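Moving to Ustard: a quick chat with someone who did it

January 19, 2018

Caught her between viewings, twenty minutes, coffee going cold. She runs Clokel, a small lettings and relocation office up the hill from the harbour in Ustard, and she moved out herself before she ever helped anyone else do it. So I asked the obvious one first. Why there?

"Rent," she said. "I'd love to say the sea. It was the rent."

She came in September, off season, one suitcase and a box of books that turned up weeks later. Recommends the same to everyone. Come when the beach bars are shut and see if you still like it. Summer tells you nothing, she says, everyone likes it in summer.

On prices she was quick. A one bedroom flat in the old streets, 1000 a month in euros if it has a terrace, less if you can live without one. Landlords want a deposit up front and most ask for another 1000 on top for a furnished place. "People forget that second bit. They arrive with the one sum and then they're on the phone to their mum."

And buying? She pulled a face. Rent for a year first, two if you can stand it. She has seen people buy in a week off the back of a good lunch. The survey alone can come to 3000 for the older houses up by the church, and the old houses are the ones everybody wants.
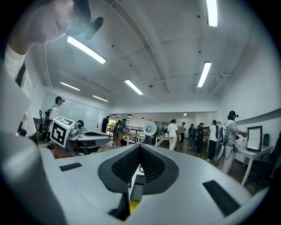 Then paperwork. You need an address before you can register, and you need to be registered before the bank will talk to you properly, and some landlords want the bank account first. How do you get round it? "You find a landlord who's done it before. There's plenty. Ask." She sends a lot of her clients down to Postimeck, the next village along, for the first couple of months. Cheaper, quieter, 40 minutes on the bus. The bus is fine, she says, apart from Sundays when there is'nt one.

Heating came up, it always does. Stone floors, no radiators, damp in the back bedrooms by Christmas. Her advice was to look at the north wall of any flat before you look at the view. Bring proper blankets. Bring slippers, she said that one twice.

Does she get homesick? A bit, mostly for the library. There's a shelf of paperbacks at Fawzy, the café by the bus stop, take one leave one, and she reckons she has read the whole thing by now including the German ones, badly. The café is also where she'd tell a newcomer to start. Not much English spoken behind the counter and thats good for you.

Last thing, would she go back? She was already looking for her keys. "Ask me in August when I can't park."

Clokel is open weekday mornings, ring first.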